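Reused carton

A reused carton is a corrugated fibreboard box that has completed its first journey as product packaging and is kept in service for storage, transport or display. The practice is widespread in small grocery shops, market stalls and households, where cartons from food wholesalers are among the most readily available containers.

Construction

Most retail cartons are of the regular slotted type, in which four flaps at the top and four at the base meet along a centre line and are held by adhesive tape or glue. The walls consist of a fluted sheet bonded between flat liners. Strength depends largely on the vertical corners, and a carton with crushed corners is generally unsuitable for stacking.

Markings

The outer faces commonly carry the maker's emblem, the product name, the unit weight and the number of units packed. Handling symbols, such as upward-pointing arrows, are usually printed near a corner. These markings remain after the contents have changed, and shops that reuse cartons often add a handwritten label to avoid confusion.

Resealing

Old tape is best drawn back slowly and at a low angle, as a sharp pull tends to lift the outer liner. Torn paper and adhesive residue reduce the grip of new tape, which is therefore laid over a clean area where possible and carried at least 7 centimetres down each side. Frozen-food cartons may have been weakened by condensation and should be dried flat before they are taped again. 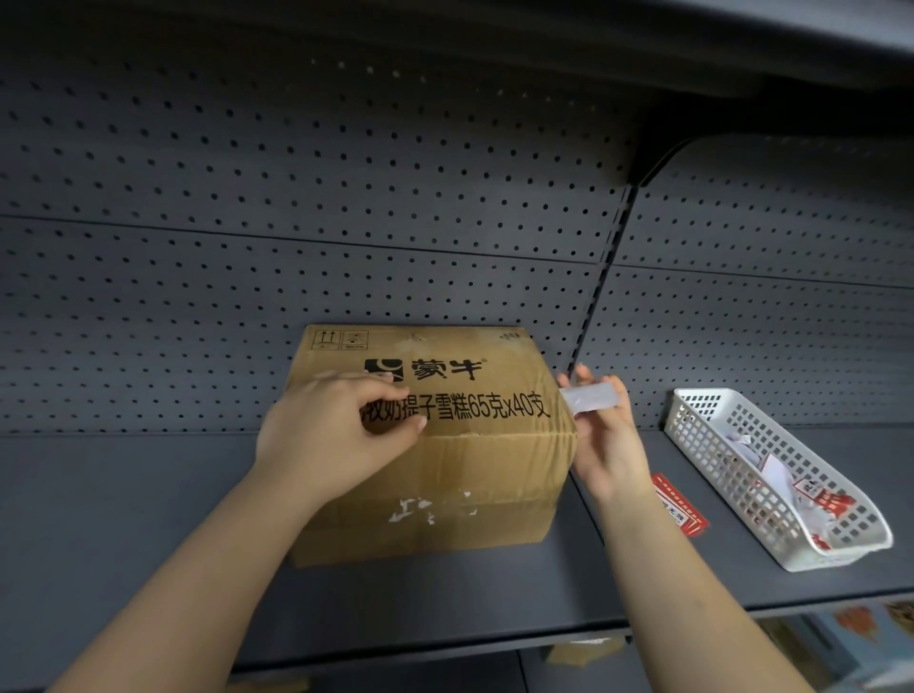 Chaiwat Pongsiri's survey of shopkeepers in the Altcombe district recorded over 3,000 cartons in secondary use, the greater part of them on open metal shelving. Typical contents were light dry goods, returned stock and spare price tickets. Cartons were usually retired after 3 resealings, or earlier if the base had begun to sag.

Disposal

Cartons no longer fit for use are flattened and placed in paper recycling. Plastic tape is removed first where the local programme requires it.

See also: Corrugated fibreboard; Gondola shelving; Packing tape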